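The robots are coming for the dusting

April 2021

I have been a facilities coordinator long enough to have watched several things arrive that were going to change my job. There was the sensor tap that ran all night, and the badge system that locked out the payroll team on payday. So when Shobha Kotian came back from a meeting with Zindix and told us the next thing would be robot arms that clean desks, I wrote the date in my notebook and kept my mouth shut.

The pitch was simple enough. Flelilgate, where I work, has 255 desks over 3 floors, and every one of them gets wiped down in the evening by a crew of four people. Zindix makes software called Mivent that is supposed to learn wiping, folding, tidying and so on from people doing it through the robot first. A person steers the arms, the arms handle the cloth, and after enough repeats the software is meant to manage without the person. I asked how many repeats. "Around 1000 to begin with," Shobha said, and then she looked at her phone for a while.

I went over on my lunch break to see how it was getting on.
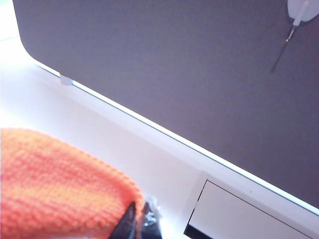 What a cloth does to a robot

I'll give them this, they picked the right thing to be bad at. A microfiber cloth is a horrible object for a machine. A box has corners and stays the shape it was when you last looked. A cloth is a different shape every time you put it down, and it grabs on to itself, and you can't tell from one side what the other side is doing. Anyone who has cleaned for a living picks one up, shakes it, folds it in quarters and gets eight clean faces out of it without thinking. Nest Bellis on our evening crew does it while telling you about her sister's divorce.

With the robot you get two black grippers, each about as expressive as a pair of tweezers, and somebody working them who has to think about every bit of it. Pinch here. Pinch there. Lift. Now where did the corner go?

The part that stayed with me was the person. All the talk upstairs had been about taking people out of the work, and the first thing it did was put a new person into it, standing up, with both hands raised, for as long as the session lasts.
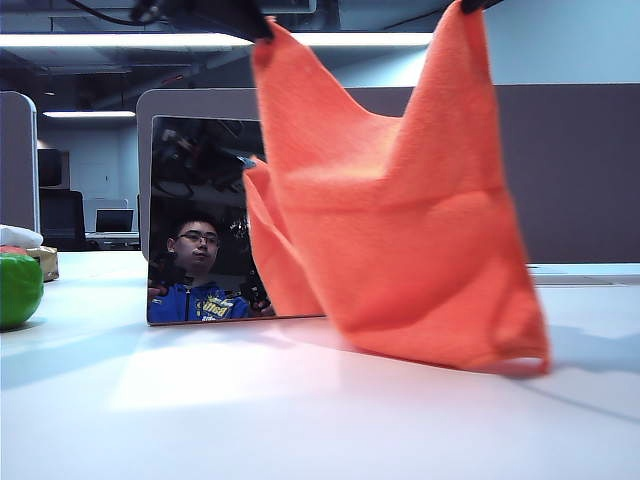

I tried that posture in my kitchen the same night, holding two TV remotes at chest height, and my shoulders started complaining before the pasta was done. When I raised this with Pieter Groen, our contact on the Zindix side, he told me operators take regular breaks. Good. I would like to see that in the contract, because I have read a lot of contracts and "regular" is a word that shrinks.

Then there's the money, which I am not supposed to write about and will only write about a little. The comparison we were shown put the cost of the arms on one side and the cost of the evening crew on the other. The operator wasn't on either side. Neither was the hour I spend every week moving furniture for people, or whoever untangles the cables. Madhu Upadhyay in finance noticed this before I did and asked about it, politely, twice. We were told those were "development costs." Fine, but somebody is paying them, and the desks still have to be wiped tonight.

The crew themselves have been calmer than I have. Nest went to look and came back saying it held a cloth the way her grandson does. Nisha Bhardwaj, who runs the crew, was more careful. She wanted to know who gets the blame when a desk hasn't been done properly. At the moment she does, and she fixes it, and I never hear about it. Under the new plan I suppose it becomes a ticket. I have seen our ticket queue.

She also asked whether anyone would want to know what the crew know, such as which surfaces smear, or that you do the tops of the desk partitions before the desk itself. It was a good question. The operators are the ones teaching the machine, and so far as I can find out not one of them has cleaned an office. If you are going to copy somebody's work 1000 times, you could start by asking the people who do it.

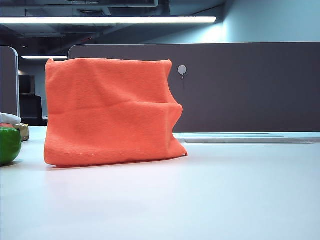 The cloth, draped over something boxy and standing up better than I do after a shift.

To be fair to Zindix, they have answered most of what I've sent them, and Pieter has agreed to let Nisha come in and show the operators how she does a desk. Whether she'll be paid for that time is being "looked into." I have put it in my notebook under the first date.

The next review is in November. Until then the evening crew's hours stay as they are, and I have that one in writing. If any of you work somewhere that has been through this, with cleaning or stockrooms or anything else, leave a comment and tell me what happened to the hours afterward. I'm less interested in what happened to the robots.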